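Domton College
Environmental Studies, Semester One Project Report
April 2024

Food Thrown Away at Home: A Diary Study in Starkdale and Clokulmont

Summary

This report presents the findings of a small study of food waste in private homes. Eighteen households in two suburbs, Starkdale and Clokulmont, kept a diary of the food they threw away over two weeks. The diaries produced 115 usable entries. Bread and fresh vegetables were recorded more often than any other kind of food. Most of the entries for vegetables concerned items that had been bought without a particular meal in mind. The report recommends that Domton Council change the wording of its kitchen caddy leaflet and that any later study weigh the food as well as list it.

1. Background

Domton Council introduced a weekly collection of food and garden organics in both suburbs before the project began. The collection keeps food scraps out of landfill, but it does not reduce the amount of food that is bought and left uneaten. The council's own leaflet is mainly concerned with what may be placed in the green-lidded bin. It has one short paragraph on buying less.

The aim of the project was to find out what kinds of food were being discarded and what reason the household would give at the moment of discarding it. Past work read for the course relied heavily on questionnaires, in which people are asked to think back over a week or a month. A person who is asked in this way tends to recall the large or embarrassing items and to forget the crusts. A diary filled in at the bin was expected to give a fuller account.

Peelings, bones, tea leaves and coffee grounds were left out of the study. Food given to pets or poultry was also left out, although several households in Clokulmont keep hens and asked whether it should be counted.

2. Method

Households were found through a notice in the college newsletter and a second notice at the Starkdale branch library. All those who replied before the closing date were accepted. No payment was offered.

Each household received a paper form, named the Kozan sheet after the software in which the first draft was laid out. The sheet had a column for the food, a column for where it had been kept and a wide column for the reason. Households were asked to fix it to a wall or cupboard door near the bin and to write on it before the food was thrown away. A spare sheet was supplied.
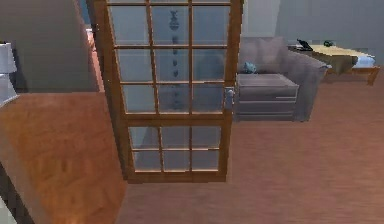

The wording of the reason column was changed after a trial. The trial sheet offered a list of boxes to tick, and almost every entry was ticked "went off". This was true but of little use, as it said nothing about how the food had come to be forgotten. The final sheet left the column blank and asked for a few words. The answers took longer to sort, and some were difficult to read, but they were far more informative.

Entries were sorted by type of food and then by reason. Where an entry covered more than one food, as in "half a lasagne and the salad", it was split. Entries with no reason given were kept in the count for type of food but removed from the discussion of reasons.

3. Findings

3.1 Bread

Bread was the food most often recorded. The usual entry was for the last slices of a loaf, and the usual reason was that a new loaf had been opened. Households that stored bread in the freezer recorded very little bread waste. Those that kept it in a bin or on the bench recorded it repeatedly — in one case nearly every second day.

Rolls bought for a single occasion were a separate matter. These were discarded in whole packets and appear in the diaries after weekends and birthdays.

3.2 Fresh fruit and vegetables
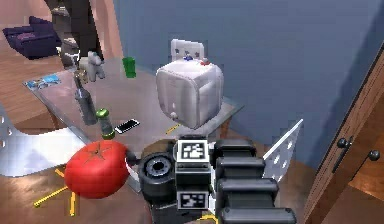
Fresh vegetables came second, with salad leaves, herbs and cucumbers recorded most often. Nearly all of these had been kept in the refrigerator, usually in a bottom drawer. Food stored in the open was recorded much less often, and the likely explanation is that it is seen many times a day. A large red tomato beside a glass-topped table is hard to overlook, whereas the same tomato in a drawer under a bag of spinach can easily be missed for a week. This should not be taken to mean that vegetables are better kept at room temperature. Leafy vegetables are not, and some households recorded bananas and stone fruit that had ripened too fast in a bowl. The finding concerns visibility only.

The reasons given for vegetables often mentioned a plan that had changed. "Was going to make soup" appears in several hands. Other entries pointed to the size of the pack, particularly for herbs and celery, where the recipe called for a small amount and the shop sold a large one.

3.3 Leftovers

Cooked leftovers were recorded less often than had been expected. Rice and pasta made up the greater part. Households with school-aged children recorded lunchbox food under this heading, chiefly sandwiches that had come home uneaten, and it is possible that some of these entries would fit better under bread.

Several households noted that leftovers had been put away with the intention of eating them and had then been thrown out some days later. In such cases the container was seldom labelled. Starkdale and Clokulmont did not differ noticeably in this respect.

3.4 Dates on packets

Some confusion between "best before" and "use by" was found. Yoghurt, eggs and dry crackers were thrown away on the date shown, even where the entry stated that the food looked and smelled normal. Dates were hardly ever mentioned for meat, which was generally frozen or eaten soon after it was bought.

4. Discussion

The diaries suggest that a good deal of waste begins with shopping and storage, well before the food reaches the bin. Advice on what may go in the caddy does not touch on this. A household may follow the leaflet closely and still discard a lettuce each week.

Keeping a diary may itself have altered what people did. Entries were more frequent in the first week than in the second, and a number of households remarked that they had begun to check the refrigerator before shopping. The lower figure in the second week should therefore be read with care.

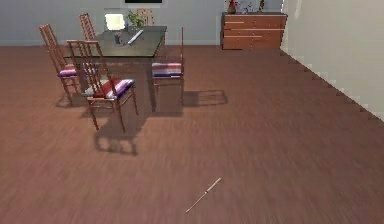
One household wrote on the back of its final sheet that the study had looked for waste in the wrong room. In its view the trouble started at the dining table, with plates filled too full and scraped afterwards, and it had not known whether plate scrapings were to be entered. The sheet gave no guidance on this point. Some households recorded scrapings and others evidently did not, and the figures for leftovers are probably too low as a result.

5. Limitations

The sample was small and was made up of people who had chosen to take part. They may be more interested in food waste than their neighbours. The entries were not weighed, so a single entry may stand for one crust or for a whole roast chicken. The study was carried out in late summer, when salad vegetables are cheap and spoil quickly.

6. Recommendations

It is recommended that the council's leaflet include a plain explanation of date labels and a short section on freezing bread. The existing paragraph on buying less should be moved to the front page.

It is further recommended that a later study supply kitchen scales and state clearly how plate scrapings are to be treated. A repeat of the diary in September would allow the results to be compared with those for cooler weather. The Kozan sheet may be reused for this purpose once a column for weight has been added.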